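Nestham to replace old sewer pipes on two streets

June 28, 2020

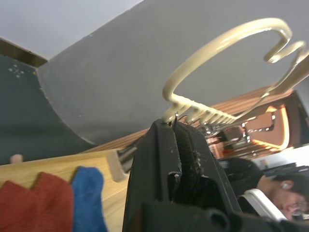 Work to replace the main sewer pipe under two streets in Nestham will start next month, the town's public works office said. The clay pipe has cracked at several joints, and tree roots have caused repeated backups in basement drains.

The contractor, Sterkholm, will lay 2,441 feet of new pipe and reconnect each house as crews move down the street. Residents will get a door notice the day before their line is shut off - most shutoffs should last less than a workday. Sinks, toilets and washing machines should not be used during that time.

Homeowners who want their own side line checked can call the office to sign up. Paving is due to be finished by December.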